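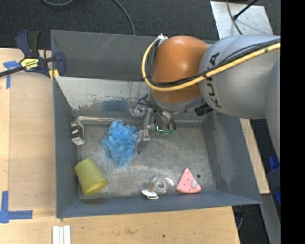
Pastthorpe Stores Group — Workshop Notebook

May, bin 12, entry by M. Jacquet

Contents at the 15:00 check: blue mesh bath pouf, ribbed yellow-green plastic cup lying on its side in the corner, small white and black box-like item stood on end against the left wall. Grey metal bin, light wooden surface.

Pouf is the awkward one. No fixed outline, and the thin end trails, so measured width varied by more than 23 mm between handlings. Entered as "soft, no nominal size". Cup goes under rigid, open rim. The white item still has no stock line; provisional number 2469 until Liao confirms.

To do: weigh all three, relabel the shelf, ask Zillemden for a second bin of the same depth.

Recent entries
Bin 11 — sponges and brushes
Shelf labels, second batch
Nustness delivery, shortages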